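**Idle hunts between 500 and 2000 rpm after throttle body cleaning**

Posted by kettering_points, February 2023

Car is a 1.6 hatchback with a drive-by-wire throttle. I pulled the throttle body, cleaned it with Zokex spray, and fitted a new Thongsuk gasket. Since then the idle swings between 500 and 2000 rpm when warm. Cold start is fine for the first minute. No check engine light, no stored codes.

Already done:

- Battery disconnected overnight
- Air filter replaced
- Intake hose clamps checked by hand

Long-term fuel trim reads +14 at idle and drops to +2 at a steady cruise. Is the throttle body dead, or is there a relearn procedure I missed?

---

**Iulian Anghel**

Your trims point to unmetered air. A leak matters most at idle, when total airflow is low, and gets lost in the noise at cruise. A bad relearn alone would not normally push the long-term trim that high.

Check the gasket first. The aftermarket ones are often slightly thicker than stock, and the four bolts need to be tightened in a cross pattern, in two passes. Use the torque value in the service manual for your engine code. If the gasket has a locating tab, confirm it is not folded under the flange.
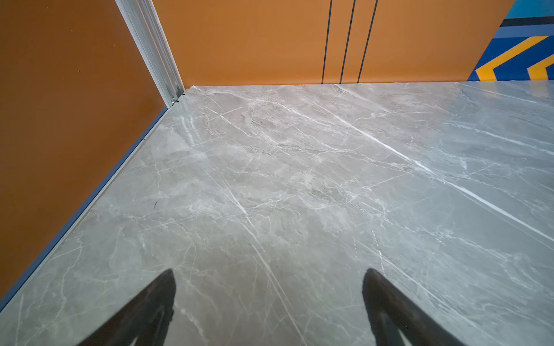
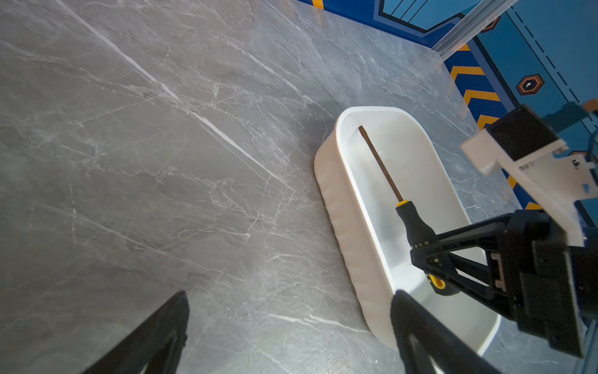

Next, smoke test the intake. If you don't have access to a smoke machine, pinch off the vacuum lines one at a time with the engine idling and watch the short-term trim. The brake booster hose and the PCV hose are the usual suspects, and both get moved when the throttle body comes off. A PCV hose of that age will crack on the underside of the bend, where you can't see it without a mirror.

Only after the leak is fixed, do the relearn:

1. Engine warm, all electrical loads off.
2. Ignition on, engine off, 44 seconds. Do not touch the pedal.
3. Ignition off, wait for the relay to click.
4. Start and let it idle until the fan has cycled twice.

The timing varies by ECU version, so check yours before you start. A scan tool with a throttle adaptation function is better. I use a Kullora and it takes less than a minute.

---

**slantsix_dan**

Replace the throttle body. Mine did the same thing and a new one fixed it. Paid 200 for a Jituvitz unit, no problems so far.

---

**kettering_points**

Gasket tab was folded under at the lower left bolt. Ordered an OEM gasket. PCV hose is also soft at the bend so I'm doing that at the same time. Will do the relearn once both are in and post the trims.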